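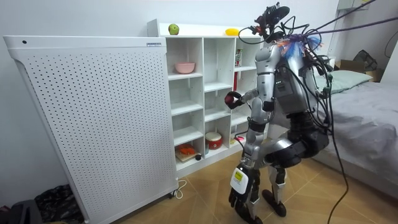 How to run a trivia night fundraiser your supporters will ask for again

If your group has only ever raised money with a raffle and a donation tin, a trivia night is a brilliant next step. It costs very little to put on, people bring their friends, and the friends often end up on your mailing list. We've run them in footy clubs, school halls and once in the back half of a nursery, and I still get a buzz when the first round is read out!

Start with the room

Book the venue before you do anything else. You want tables people can sit around in groups of six or eight, a sound system that works, and a kitchen you're allowed to use. Ask whether the hire fee can be reduced for a registered charity, and get the answer by email. Our Camargo night was in October, which suited everyone nicely — the weather was mild and the school holidays were over.

While you're at it, ask about alcohol. Some halls have their own licence, some let guests bring a bottle, and some need you to apply for a permit. Rules vary by state, so check early. 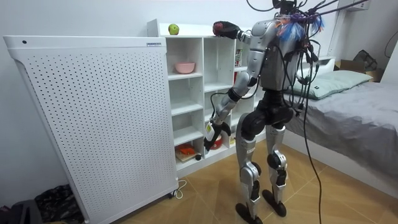
Set your ticket price

Write down every cost you can think of, then work out how many tickets would cover the lot. At Camargo we charged $28 a head and needed 44 people to break even. We sold 66. Sell by the table if you can, with one captain responsible for collecting the money, and you'll spend far less time chasing people.

Put a line on the ticket saying where the money goes. "Helps pay for the Kititz respite weekend" does much more than "all proceeds to charity". 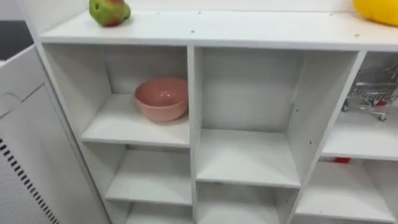

Morfudd Hopkin
Community Fundraising Coordinator

Write questions people can answer

New organisers nearly always make the quiz too hard. Aim for a mix where every table gets at least half of each round right. Music, food, local history and sport all go down well, and a picture round on paper keeps people busy while the markers catch up. Have two people read through every question beforehand and look up any answer they'd argue with.

Keep each round to ten questions. Five or six rounds is plenty, with a decent break in the middle for supper.

Raise a bit more on the night

The ticket money is only part of it. Between rounds, try:

Heads or tails, at a gold coin per go
Selling one hint per table per round (the Brondisis team bought every single one!)
A silent auction along the side wall, closing straight after supper
A donation jar at the door, plus a card reader for anyone without cash

Local businesses are wonderfully generous if you ask in person. Busta gave us a hamper, and that one hamper brought in 51 silent auction bids.

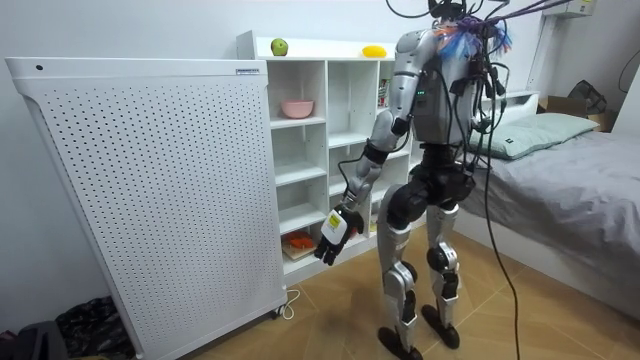
Issue 28

After the last round

Announce the total before people leave, even if it's a rough one. The cheer is worth it — and it's a lovely moment to mention your next event. Count the cash with two people present, sign the sheet and bank it as soon as you can.

Then say thank you within the week. A short email to ticket holders, a handwritten card to each prize donor and a phone call to the venue will make your second trivia night much easier to organise. Save your question sheets too, so you don't repeat yourself next year.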